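Reducing the October variable star run

I finished the photometry on the October data last night, and the light curve is usable apart from one stretch near the end. The target was an eclipsing binary that Na-rae Lim suggested, bright enough for a small refractor and with a period short enough to catch both dips in one month.

The full set was 619 exposures. I threw out 208 of them, nearly all for thin cloud, and a handful where the guiding had drifted and the stars were plainly oval. Flats and darks were applied in Nomen, which is slow but keeps a proper log of what it did to each file.

The choice of comparison star took longer than it should have. My first pick was close to the target and of similar brightness, but its colour was much redder, and the difference showed up as a slope in the curve as the field sank towards the west. Yasir Hayat spotted this from the plot alone. Swapping to a bluer star further out removed most of the slope.

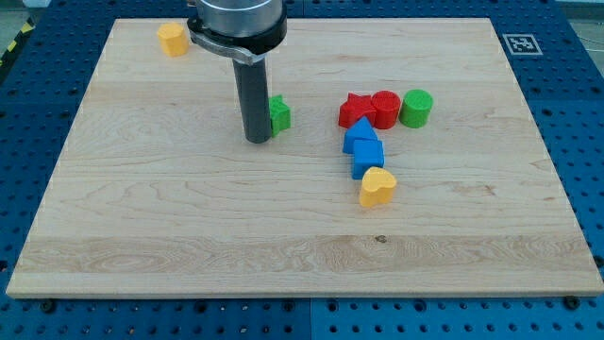
Maple board on the blue worktable.

I also tried two aperture sizes. The smaller one gave less scatter on good nights and more on poor ones, where the seeing spread light outside the circle. I settled on the larger and accepted the extra sky noise.

Timing of the main dip came out 78 seconds later than the prediction I was using. I am not claiming a period change from one minimum - the computer clock was last checked before the run started, and I need to rule that out first. A second minimum with the clock synced every hour would help.

Raw files are on the old drive, reduced ones in the Drosora folder. Next target is still open.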